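Plelura open day, Ponce, 23rd July

We came for the bed-making demo. Mavlow, the hotel robot, was billed as ready for work, yet it stopped dead twice in 14 minutes. The second time it took staff six minutes to get it going again. I asked what happens if it faults near a guest and was told a new stop routine is coming — no date given. The brochure claims 84 rooms a week. I have my doubts.

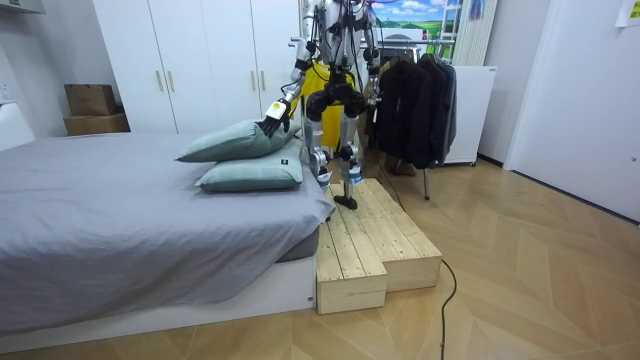

Mavlow at the bedside, one hand on the top pillow.

The Andum stand next door had better coffee.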